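Moving the well pump controller out of the crawl space

The house at Fliltetdale came with a pump controller mounted on a floor joist, four feet from the nearest place a person could kneel. Every fault meant crawling in with a flashlight held in the teeth. In October the pressure dropped out for the third time in a year and I decided to relocate the controller to the utility room before replacing anything else. These are my notes, mostly so that I can find them again.

The system is simple. A submersible pump sits in a drilled well and feeds a buried poly line. The line enters the crawl space through the foundation and meets a tee, a pressure gauge, a pressure switch and a captive-air tank. A small box next to the switch holds the start capacitor and relay, and from there the cable goes back out to the wellhead. The breaker is a two-pole in the main panel. The previous owner had labeled it "range 2."

The symptom was short cycling. With one faucet open the pump started, ran for a few seconds, cut out, and started again. The usual reason is a tank that has lost its air charge. I shut off the breaker, drained the tank at the boiler valve, and put a tire gauge on the stem. It read low but not flat. I brought it up to 2 psi under the cut-in setting, which is the standard rule, and it held overnight. Short cycling continued, somewhat slower.

The second cause on the list is a clogged nipple under the pressure switch. It is a quarter-inch brass tube and it packs with iron sediment over time. Mine was closed down to a pinhole. The switch was reading a delayed and damped version of the real pressure. I replaced the nipple and the switch together. Cleaning the old nipple would have worked for a while, but the switch contacts were pitted and the cover had rusted to its stud.

That fixed the cycling. It did not fix the access problem, so the relocation went ahead.

I laid out the options on paper first. One was to move only the electrical box and leave the switch at the tank. The other was to move everything, tank included, and run the incoming line up through the floor. Moving the tank is the better job. It also means 11 new fittings, a hole through the subfloor, and a day with no water. The switch has to stay close to the tank, otherwise friction in the pipe between them shows up as false pressure changes and the switch chatters. I have seen people put the switch at the far end of a long branch and then spend a year adjusting it.

I went with moving everything.

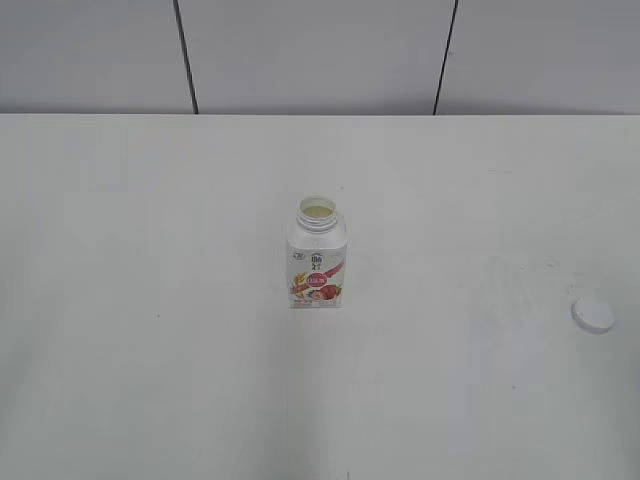
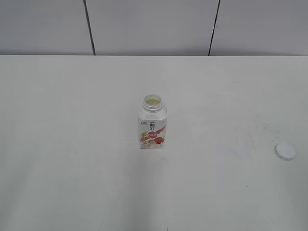
The water line came first. The incoming poly is one-inch, 160 psi rated, and it had enough slack at the foundation to reach the underside of the utility room floor with one elbow. I used barbed brass insert fittings with two clamps per joint, screws facing opposite directions. Warm the pipe end in hot water before pushing it over the barb. A torch or a heat gun will also soften it and is a good way to thin the wall without noticing.

The hole through the subfloor was placed so that the tank tee would sit eight inches off the wall. Less than that and the drain valve cannot be turned with a hose attached. The old installation had this defect and the drain had evidently never been used, judging by what came out of it.

For the tee I bought a Van Acker kit, which is a one-piece brass body with ports for the gauge, switch, relief valve and drain already in the correct places. It cost more than the separate parts. It also removed five threaded joints from the assembly, and I have a poor record with threaded joints. Tape first, then a thin coat of paste over the tape, then one turn past hand tight and look at where the port is pointing before going any further. Two of mine wept on first fill. Both stopped after another quarter turn. I wiped them down and checked them with tissue paper the next morning.

The electrical side took longer than the plumbing. The existing cable from the panel was long enough to pull back out of the crawl space and up into the utility room, but the cable to the well was not. I set a junction box on the joist where the controller used to be and ran a new length from there to the new location. The junction box has to remain accessible, so the crawl space is still in the picture. It now contains three splices and no moving parts, and I can accept that.

The control box is a Rura, half horsepower, matched to the pump. Matching matters with a three-wire pump. The capacitor and relay are sized for the motor winding, and a box of the wrong rating will often start the pump well enough to hide the mistake until summer. Before connecting it I measured winding resistance at the wires going down the well, breaker off and cable disconnected. Yellow to black gave the main winding, yellow to red gave the start winding, and red to black should equal the sum of the two. It did, within the accuracy of my meter. Resistance from each conductor to ground was effectively infinite. If I had found anything measurable there I would have stopped, as pulling the pump is a different project with a different budget.

Total for parts was around 1,360 dollars, including the new tank. I had put 2,000 aside. A well company in Prekholm had quoted for the same work, and the labor line alone was more than my parts. Their quote did include a chlorination, which I did separately afterward with plain unscented bleach, following the dose table from the county. Run every faucet until you can smell it, let it sit overnight, then flush through an outside spigot and keep it away from the septic field. The flush took most of an afternoon. The water ran orange for the first part of that and then cleared.

Settings, for reference. The new switch shipped at 30 cut-in and 50 cut-out. I raised it to 40 and 60 by turning the large nut clockwise, which moves both points together. The small nut changes only the cut-out and I left it alone. Three and a half turns did it on this switch. The tank was charged to 38 psi with the water side empty. Checking the charge with water in the tank gives you the water pressure, and this accounts for a lot of the confident wrong numbers written on tanks in marker.

Run time is now a little over two minutes per cycle with a bath faucet fully open. The general guideline is at least one minute for a pump this size. Recovery is quiet, and the relay click is audible from the kitchen if the utility room door is open.

Still open: the cable enters the wellhead cap through a conduit elbow that has cracked along the top. Water can follow it down. I have wrapped it for now and will replace it before the ground freezes. I also want a proper low-pressure cutoff, the kind with the lever, in case the well draws down in a dry year. The switch I bought does not have one. I read the part number twice and still ordered the version without it.

The breaker has been relabeled.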